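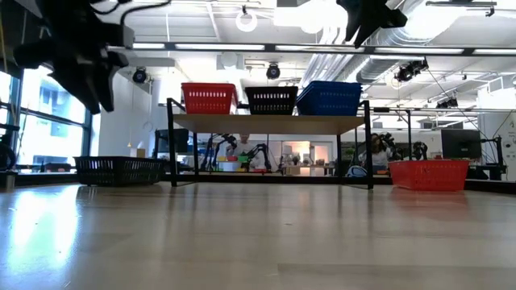 I arrived at Stustside on Friday a little before ten, and the entrance hall was already full. Teodora Dimitrov gave me a paper badge with the number 307 and told me to keep my coat, as the first hall is not heated before noon. I went there with two questions from our own small storeroom: which baskets to buy, and on what to put them.

Vlasta Georgiev, who led our group, spoke mostly about sorting by colour. On the low shelf they keep red on the left, black in the middle and blue on the right, and new people learn this order on their first morning. The baskets have holes in the walls, so one can look in from the side. 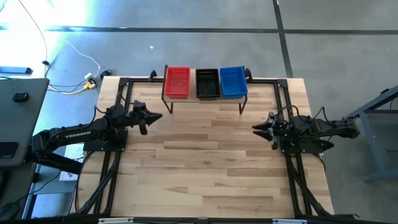
I asked about the shelf as well. It is only a light wooden board on thin black legs, and I like that the space under it stays free. Dorin Ilie from Skomo found it too low for his back - he is a tall man - and they discussed it until the coffee break.

After the break we talked about table tops. I had planned to order a coated one, but I think now that I will ask for wood. Bahman Hashemi oils his own table at home twice a year and does not find it much work. 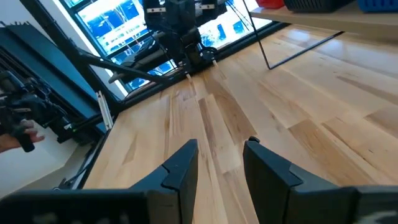
The table top at Stustside, with its long boards and the light from the window.

Lunch was soup and bread, paid at the door. The next open day is in July.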